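Brinda School Readers, Set 4 (Lower Primary)

The Brinda readers have been in our catalogue for 13 years now, and we still get a little thrill when a fresh set comes back from the printer. Set 4 is meant for children who have the basic sounds under their belt and are ready for a proper story, with a beginning, a muddle in the middle and a cosy ending. There are 81 titles in the box, so even your keenest reader should be kept busy until the holidays!
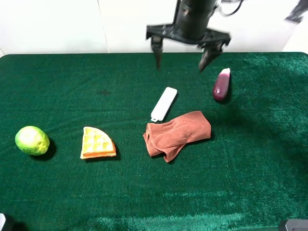 Each book has a stapled spine and rounded corners, and the covers wipe clean with a damp cloth. We've kept the type large and the lines short, and the colour bands on the back match the ones on Set 3, so your existing shelves and labels will carry on working nicely.

The teacher's folder comes in the same box. It has take-home notes for families, a reading log you're welcome to photocopy, and a page of favourite questions to ask at the end of a story (do borrow them for bedtime).
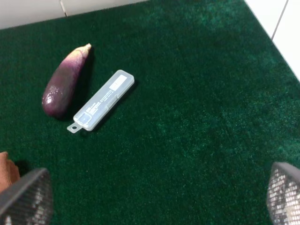 Prenberg Classroom Resources Team

Schools ordering before the end of May go into the first delivery run. Later orders are sent from our Iston warehouse as they come in. Replacement copies can be bought one at a time, so please don't fret over the odd book that goes home and stays there.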